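Walum council's "365 Promise" leaves plenty unanswered

2019-12-04

The ruling group on Walum council has launched what it calls the 365 Promise, a pledge to hold a public event on every day of the coming year so that residents can put questions to the people who run the town. The launch had a podium, a banner and a slogan. It was short on almost everything else.

Under the plan, each day will bring a drop-in session, a street stall, a phone-in or an online question hour. The council leadership says this will make it the most open authority in the region. Asked how that had been measured, a spokesperson said the claim was "a statement of ambition".

The timing will raise eyebrows. Local elections are due in the spring, and the ruling group holds its majority by a single seat. It lost control of the planning vote in October, when two of its own members sided with the opposition over the Nikico site, the former bottling works beside the ring road. Since then the leadership has had very little to say in public about Nikico. The word did not appear anywhere in the launch leaflet.

Opposition councillors called the promise an election campaign paid for by ratepayers. They would say that, of course, and their own record is nothing to boast about. When they ran the council they cancelled public question time altogether for most of a year, blaming building work in the chamber. The building work lasted six weeks.

Still, the question about money is a fair one. The budget note handed out at the launch gives the cost of the scheme as 58,000, to be found from "existing resources". It does not say which resources. The same note lists 39 venues, and a check of that list on the council's own bookings page found several that cannot be hired at all before the summer. One, the Mladenović Hall, has been shut since its roof was condemned. The council said the list was "indicative" and that a corrected version would follow.

Then there is the matter of who will turn up. The promise says residents will meet "decision makers". The small print on the back of the leaflet says sessions may be staffed by "elected members, officers or trained representatives". A trained representative turns out to mean someone from Vimano, the communications firm that has held the council's publicity contract for three years and whose contract is up for renewal in the same month as the election. Vimano did not reply to a request for comment. The council would not say how many of the daily sessions the firm expects to cover, only that the balance would be "kept under review".

Residents have heard this sort of thing before. The Big Listening Week, held two years ago, drew 194 written questions. The council promised an answer to each within a month. A freedom of information response later showed that fewer than half had been given a reply, and that a good number of those replies were a link to the home page. No explanation was offered then. When the subject came up at this launch, the answer was that lessons had been learned and that the new scheme would have a "tracker".

The tracker does not exist yet. It will be built, according to the leaflet, in the new year, which is when the sessions begin.

Supporters of the plan point out that other councils do far less, and they have a point. Walum has had real trouble getting people through the door, and ordinary meetings at the town hall are often watched by a handful of regulars. Moving some of the talking out to markets and school gates might reach people who would never sit through a meeting on a weekday afternoon. If members attend in person, write down what they are asked and publish what they said in reply, it could do some good.
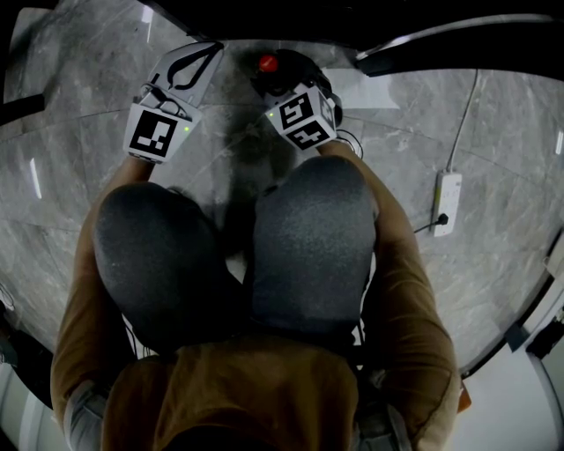

But the promise contains no commitment to publish anything. Notes from each session will be "shared internally to inform service design". There will be no recording, and no minutes, and nobody will be bound by an answer given at a street stall. A resident who is told in January that a bus route is safe will have nothing to wave at the council in June when it goes.

The leadership was also asked whether the sessions would be suspended in the run-up to polling day, when councils are normally expected to go quiet on anything that could look like campaigning. The first reply was that every day meant every day. A second statement, sent out about two hours later, said that the programme would "of course respect all relevant guidance" and that dates might be moved. How a daily event can be moved to another date without missing a day was not explained.

Full council will be asked to approve the spending at its last meeting before Christmas. The item is down for the end of the agenda, after the review of parking permits, and has been given ten minutes. Opposition members say they will propose an amendment requiring a councillor to be present at every session and a written answer to every question within 21 days. The ruling group has not said how it will vote on that. One of the two members who rebelled over Nikico has already told colleagues that the amendment sounds reasonable, which may be why the leadership spent part of yesterday evening ringing round.

The report going to the meeting can be read on the council website under "Corporate Matters". The public gallery is open, but anyone who wants to ask a question about the 365 Promise must submit it in writing five working days beforehand.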